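Rangement de sachets individuels : carton bas ou caisse ?
Forum Stockage et conditionnement > Petits formats

brilik_47
Message 1

Bonjour. Je cherche une méthode stable pour ranger des sachets de grignotage de formats différents. Contrainte : lecture de la face imprimée sans manipulation, prélèvement par le haut. J'ai comparé deux contenants.

Essai A, carton à bords bas. Le sachet du fond tient debout, celui de devant penche vers la gauche. Avec deux sachets seulement, rien ne les cale. La face reste visible, mais l'inclinaison change à chaque prélèvement.

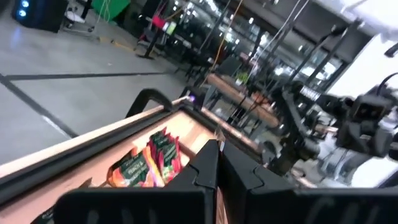 Essai B, carton kraft ouvert

Quatre sachets debout, le dernier en appui contre la paroi. Le sachet translucide à étiquette beige est à gauche, puis la pochette orange et rouge, puis les deux vertes. Un panier rond en osier est posé à côté sur la table.

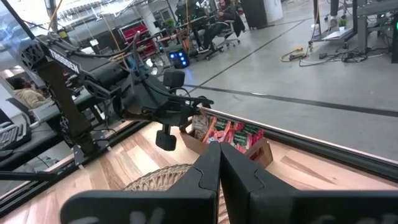 Le remplissage me paraît être le paramètre principal, avant la hauteur de paroi. À partir de quatre sachets, le calage latéral est suffisant pour mon usage. En dessous, il faudrait une cloison. Je prends les avis.

Horkau
Message 2

Pas d'accord sur la hiérarchie. Un sachet souple s'affaisse par le bas, quel que soit le nombre de voisins. Il faut que la paroi monte aux deux tiers de la hauteur du sachet. J'utilise des bacs Jemitent, profondeur 383 mm, avec une cloison coulissante. Aucun affaissement constaté depuis mars.

brilik_47
Message 3

Les deux tiers, pour quel format ? Mes pochettes ne font pas toutes la même hauteur. Si je règle sur la plus haute, la plus petite disparaît derrière la paroi et je perds la lecture de face.

Horkau
Message 4

Alors deux bacs. Mélanger les hauteurs dans un même contenant est l'erreur de départ.

panagiotou_b
Message 5

Deux bacs pour quatre sachets, c'est du surdimensionnement. La cloison peut être en carton plié : une bande, deux plis, pas de colle. Elle se déplace à la main quand le stock baisse.

Sur le panier rond, je déconseille. Paroi courbe, sachets rectangulaires : les angles se perdent et les sachets pivotent. À réserver au vrac.

brilik_47
Message 6

Noté pour la bande pliée. Le panier n'entre pas dans la comparaison.

Troisième configuration : pose directe sur le dessus d'une caisse basse, au bois clair tirant sur le brun orangé. Deux petits paquets colorés dessus, sans rebord. L'accès est le meilleur des trois, le maintien est nul. Au sol, un tapis rond tressé, et des morceaux de carton brun à plat posés sur son bord, que je compte tester en cloisons. 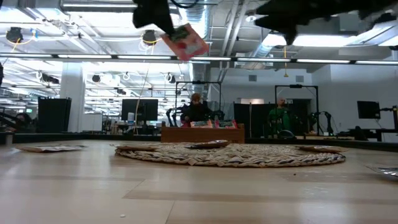 Horkau maintient que sans rebord il n'y a pas de rangement, seulement une dépose temporaire, et que des cartons à plat n'y changeront rien tant qu'ils ne seront pas pliés et calés.

panagiotou_b
Message 8

Pour une dépose temporaire, le dessus de caisse suffit. Pour du stock, je reste sur le kraft avec bande pliée. Vérifier le sens des cannelures avant découpe : verticales une fois la cloison en place, sinon elle flambe.

brilik_47
Message 9

Cannelures verticales, d'accord. Je découpe à la hauteur de la plus petite pochette, pas de la plus grande. Quelqu'un a-t-il une valeur pour le jeu entre cloison et paroi ?

Horkau
Message 10

Un à deux millimètres. Au-delà, elle se met en biais. Et je persiste pour les deux bacs.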